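# Recording sorting demos in the simulator, start to finish

I've been doing this for a few months now at Clindau and people keep asking me how I set up a session, so I'm writing it down properly. It covers the letter-bin task (the one where the arm puts a part into whichever bin you name), but most of it works for any pick-and-place job.

You'll need Varer installed, a controller you don't hate holding, and a mug of tea.

## 1. Load the scene and check the labels

Open the bin scene in Varer and look at the letters **before** you record anything. They get shuffled on every reset, so the prompt has to be read from the scene and never from memory. I once recorded a whole afternoon with the prompt saying one letter and me cheerfully filling another. Zsolt Antal found it, and he was very nice about it, but all of it went in the bin -- the real one.

## 2. Pick the wrist view

Switch to the wrist camera and drive from that. It's tempting to use the big room view because it's so much easier, but the model only gets the wrist view, and if you steer by things it can't see you end up teaching it to guess.

## 3. Do a few throwaway runs

Have a go or 2 with recording off. Go in slowly, line up with the opening, let go, back straight out. If you clip the rim, reset and try a wider approach.

## 4. Record in short batches

Press record, read the prompt out loud (I know, but it helps!), do the move, press stop. Then:

- keep it if the part went in the right bin, even if you wobbled a bit
- mark it `retry` if you dropped the part and picked it up again -- these are useful, so don't delete them
- throw it away if you got the letter wrong

My last batch was 233 episodes and I kept 164, which felt stingy at the time. We're aiming for 1000 good ones by the end of October.

## 5. Mix up your starting points

Come at the bins from the left, from the right, from low down, from too close. My early demos all began from the same tidy spot and the trained arm was hopeless anywhere else. Aranka Pintér now sets the start pose at random with a little script called `vida`, so run that between episodes and you won't have to think about it.

## 6. Look through the stills

At the end, flick through one still per episode and check you can read the letter for the bin you want. If the finger is covering it, bin the episode or trim the start.
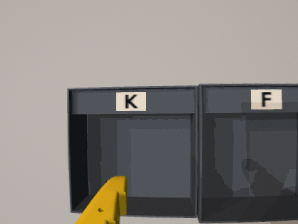
*Wrist view in Varer, coming in low at bin K with F next door. Both letters easy to read.*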